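The Friesen Shift

Kenneth Tosh had the fault log open when Trevor Simard came in with his coat still on.

"How many?" Trevor asked.

"Fourteen since midnight. Same one every time. Code 417."

Code 417 was grip force. It meant the right gripper had closed harder than it was told to. For two weeks the shop at Friesen had cleared it and kept going, and then in December a leg had snapped and a piece of it had gone past Kenneth's ear and hit the wall. After that Leltton sent a letter telling them to stop the cell at the first fault and call Sudbridge.

Kenneth had stopped it the first time. The other thirteen he had cleared.

"You read the letter," Trevor said.

"I read it. We owe Plerkberg 60 frames."

Trevor took off his coat. He put it over the stool and looked at the limit on the screen. It was set to 50. He had set it to 50 himself. The log said the last close had gone well over 50, and the arm had reported it and then asked, politely, for someone to press Continue.

"Run one," he said. "Slow. I'll stay on the stop."

Kenneth pressed it. The left arm took the frame by the corner and held it. The right one picked up a leg and brought it in over the mat, point first.

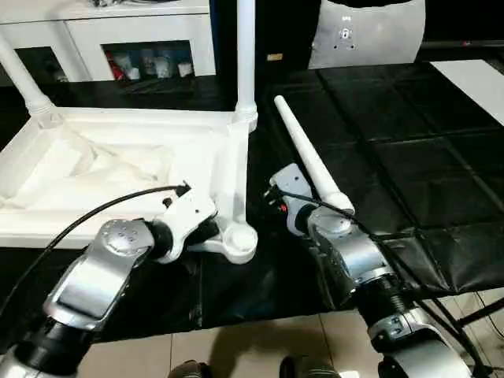 12/4/22, Second Entry

Trevor wrote it up by hand, in the book, where it couldn't be cleared.

Right gripper closed on leg, held four seconds, closed again with no command. Leg cracked at wide end. Stop pressed. Arm stopped. No injury. Cell locked off.

He signed it and turned the book around. Kenneth read it through twice.

"You left out the thirteen," he said.

"That's yours to put in."

Kenneth looked at the arms, which had gone slack on the mat — then he sat down and asked for the pen.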